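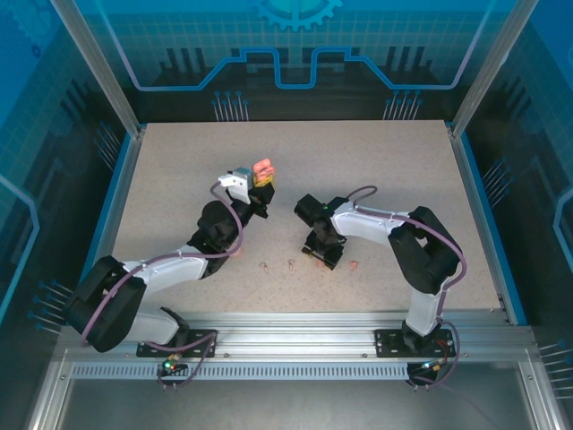
Cell 6, both arms on the front rail, left gripper holding a part.

To: cell-upkeep list
Subject: Re: Cable wear on the two-arm cell

Thanks for the quick reply. Answers are in line with your points, then one question of my own at the end.

> We run a similar pair at Gillevach and had two cables go in one
> month. Both failed at the shoulder, on the inside of the bend.
> How much slack are you leaving, and where do you tie down?

More than we used to. The purple cable on each arm now has a loose loop at the wrist end, then lies along the upper link and goes round the shoulder joint. On the left arm the wrist loop is the bigger of the two, and it swings well clear when the arm is folded up. We tie to the link only. We used to tie at the joint as well, and that was where the jacket split on us.

> Do you change on hours or on condition?

Both. We look every 500 hours and change at 3000 whatever the cable looks like. The look takes around ten minutes with the power off. Run a finger along the inside of the shoulder bend and feel for flat spots. If you find one, change the cable that day. The ones we took off at 3000 would probably have gone on longer, but a stop in the middle of a run costs us more than a cable does.

> Our connector boards hang off the rail like yours. Any trouble?

Some. The boards sit under the mounting plates, so if the cable below is short the plug takes the pull every time the arm swings out. Leave a loop hanging under each board. Ours are long enough to reach the floor panel if they come loose, so check that they can't be trodden on when someone leans in over the rail.

> Do you re-teach after a cable change?

No, but we check the handover point. Send both arms to it at slow speed with the grippers empty and look at the gap between the fingers. If it has moved, check the plate bolts before touching the program. Twice now it was a bolt on the left plate. We go round all the plate bolts every 1000 hours.

Clear the small parts off the table before you do any of this. They get under the gripper when it comes down, and you end up chasing a fault that isn't there.

My question: we buy cables from Sakenex, and the last batch felt stiffer than the one before. Trujillo have offered us a softer one at a higher price. Has anyone on the list run it on a shoulder bend for a full 3000 hours? I would like to hear before we order for October.

Cell upkeep, Wullon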